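How bread gets its shape

Last updated: Saturday, October 8, 2022

Bread starts as four simple things: flour, water, salt and yeast. Yeast is a tiny living thing, much too small to see. It feeds on sugars in the flour and gives off a gas called carbon dioxide. The gas gets trapped in the dough as bubbles, and the dough swells up.

Before it is baked, dough is soft and stretchy, so a baker can make it into almost any shape. A small ball makes a bun. A long rope can be tied in a knot, or several ropes can be crossed over each other to make a plait. For a crescent, the baker rolls up a triangle of dough and bends the ends round.
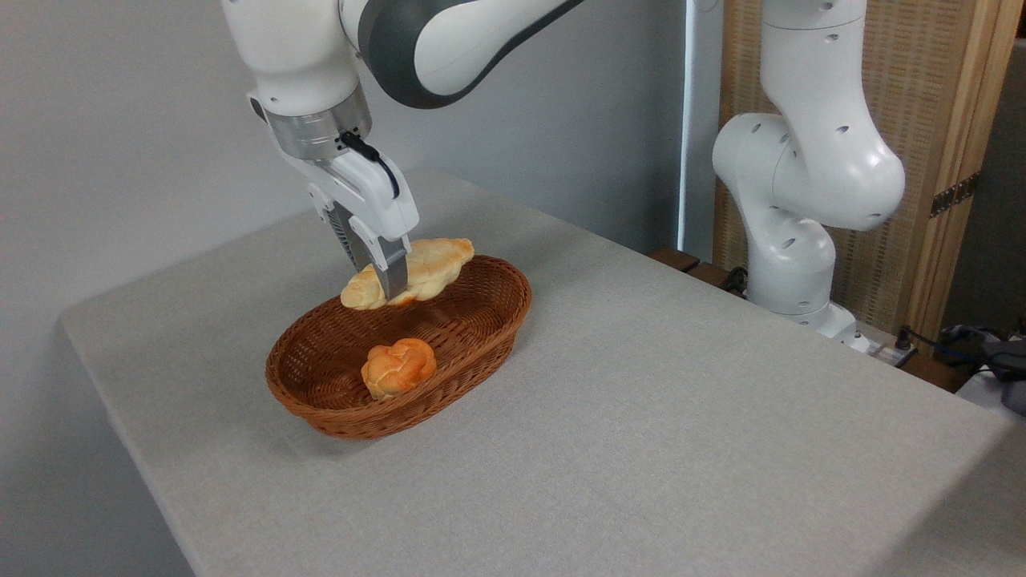 A long roll and a small round bun with a woven basket.

Shape changes how bread bakes. A small bun cooks faster than a big loaf - the heat has less far to travel to reach the middle. Shaped dough is usually left to rise again before it goes in the oven.

Some rolls have a shiny top. One way to get this is to brush the dough with beaten egg before baking.

Baskets have been used for bread for a very long time. Air can pass through the gaps in the weave, so steam from warm rolls can escape. If steam is trapped, the crust goes soft.

Try it yourself: roll some modelling clay into a rope 30 cm long and tie a loose knot in the middle. Tuck the two ends underneath and you have made the shape of a knotted bun.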